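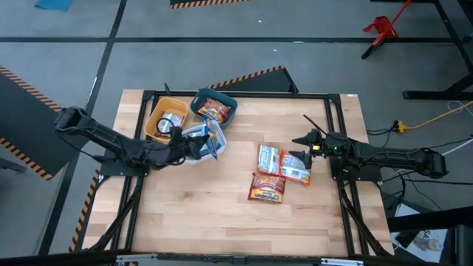 A snack packet at a white plastic container, with a yellow basket close by.

Portion labels should describe the packet

By Ebenezer Laryea
May

Search articles Search

The nutrition panel on a bag of crisps is a well-made table attached to the wrong quantity. Most panels give values per 100 g and per serving, and the serving is chosen by the maker. A shopper holding a 179 g bag has to scale the figures by 1.79 to learn what the bag contains. Few will do that in a shop aisle.

I tested this with the Gendum sharing bag in my own cupboard. It states 2 servings. The energy per serving is printed in bold; the energy for the whole bag, 827 kcal, appears nowhere and has to be worked out.

The usual defence is that a serving guides restraint. I doubt it. A serving is a unit of account, and units of account should be comparable. Skunex sells a similar bag with a smaller serving, so its bold figure looks better while the contents are much the same.

My proposal is narrow. Any packet under 300 g should carry one bold energy figure, for the whole packet. The per 100 g column stays — it is the only honest basis for comparison — and the serving column becomes optional. Printing costs would be slight, as the panel loses a column more often than it gains one.

Related
Rostami and the shrinking biscuit
Best before dates: a case for fewer
Stetarness multipacks, unit pricing and the small print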